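Water charges to change for small firms in Caltemgate

Small businesses in Caltemgate will move to a new water tariff in September, and shops that use a lot of water are working out what it will cost them.

The supplier, Lockyer, wrote to almost 2,000 business customers last month. The standing charge will fall, but the price for each cubic metre will go up, and waste water will be billed separately for the first time. Offices and most shops should pay a little less. Hairdressers, cafes, car washes and launderettes are likely to pay more.

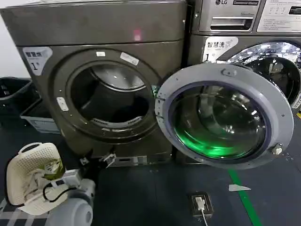
Merle Lowther runs a cafe on Groswood Road and has been through her last four bills with a calculator. She expects to pay £400 a year more under the new tariff.

"I don't mind paying for what I use," she said. "What bothers me is the waste water part. They assume nearly everything that comes in goes down the drain, and in a cafe a good deal of it goes out of the door in cups."

Lockyer said that customers who can show a lower rate of return to the sewer may apply for an allowance. The form is six pages long and must be sent with meter readings.

Angus and Mereana Trevaskis, who have the car wash by the old cattle market, have already applied. They put in a tank that lets them use rinse water a second time – it was fitted in the spring – and hope the allowance will cover part of the price.
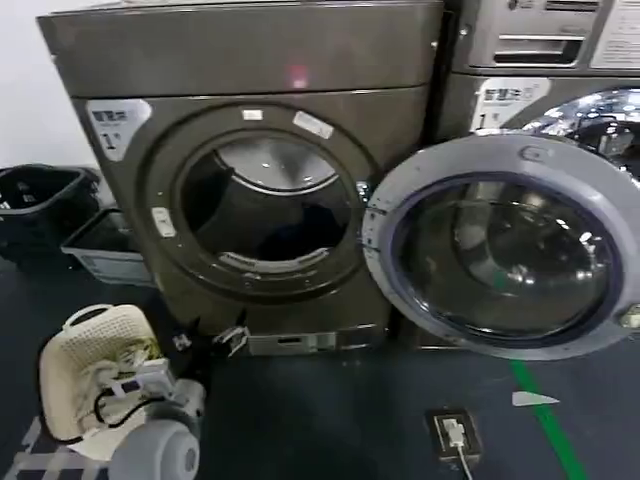

When will the first bills on the new tariff arrive?

Customers billed every quarter will get theirs in December. Those who pay monthly will see the change in the October bill, with September's use shown on a separate line.

Meters will be read at all business addresses before the change. Lockyer said readers carry a card and will not ask for payment at the door. Anyone who misses the visit can send a reading by phone or post.

Huia Ngata, who keeps the books for several traders in the town, said the date of the reading matters more than people think. A late reading could put summer use on to the dearer rate, and she has told her clients to write down their own figure on the last day of August. 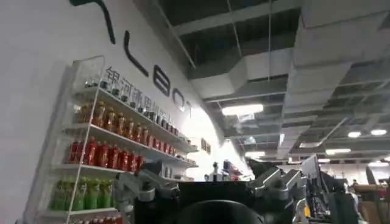 Launderettes have fewer ways to save than most. A full wash needs a set amount of water, and older machines cannot easily be changed to use less. Soap and softener are the other big cost, and owners tend to buy ahead when prices are good, so it is common to see tall wire shelving against a wall with a row of orange-capped bottles on one tier and red ones on the tier beneath. Lino Longo, who has two launderettes in the town, said he would hold his wash prices until the new year and then look again.

"Drying won't change," he said. "That's gas and electric, so it has nothing to do with this."
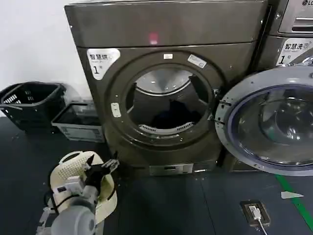

Dark clothes in the drum of a large tumble dryer.

Grevum, the advice service for local traders, is holding a drop-in at the library from 4pm to 7pm in the first week of September. Traders should bring a recent bill and their meter number. There is no need to book, and help with the allowance form is free.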